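Teaching > Robot Learning > Course handouts > Handout 6

Handout 6: Learning manipulation from simulated demonstrations
Course leader: Rosalía Soler. Practical classes: Timo Fröhlich.
Last updated: August

6.1 Purpose of this handout

This handout supports the lecture on imitation learning in simulated kitchens. Students should read it before the practical class and bring a copy. The method follows the work of Ankrah and Lindemann on the Prandum project, in which a policy is trained on recorded demonstrations and then tested in rooms it has not met before.

6.2 What the policy receives

At each step the policy is given camera images and the joint positions of the arm. It returns a short sequence of movements for the arm and an opening value for the gripper. It is given no map of the room and no list of objects.

Views taken close to the gripper differ a great deal in how much they tell the policy. Some hold little but plain grey surfaces, and a policy that depends on such a view alone has almost nothing to work with.

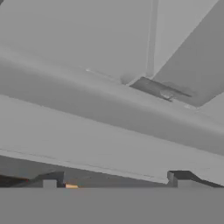 Figure 6.1. Simulated close view with the two dark notched pieces at the lower edge.

Students should note that colour is of limited help in a view of this kind. In the Prandum work, the encoder was therefore trained on all views together, and the weight given to each was learned.

6.3 Data and training

The training set holds 800 demonstrations, recorded by operators in the Ristholm simulator. A further 200 were kept back for validation. Layout, surface finish and lighting were varied between recordings. Object positions were drawn afresh each time.
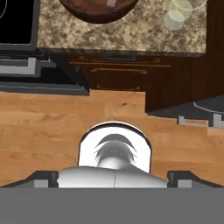 The loss is the mean squared error between predicted and recorded movements, summed over the sequence. Small errors build up during a run, and the arm may reach positions that no operator recorded. Section 4 of the lecture slides treats this problem in full. The remedy used here was to add noise to the starting position of each demonstration.

6.4 Result

The policy was tested on 200 runs in unseen layouts. It completed the task in 166 of them. In 23 of the remaining runs the gripper closed before reaching the object; the other failures were of mixed type and were not classed further.

A run counts as complete only if the object is held clear of its support when the time limit is reached. Reaching into a bowl, for instance, earns no credit by itself.

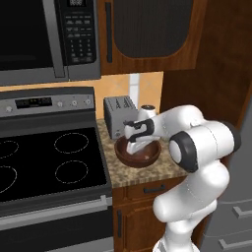

The same rule applies to all coursework. Reports which use a looser measure of success must state it in the first paragraph and give the figure under the standard rule as well.

6.5 Preparation for the practical

Install the Flena package and run the supplied check script. Questions about accounts should be sent to Brenda Núñez. Each pair will retrain the policy with one camera removed and compare the success rate with that in 6.4.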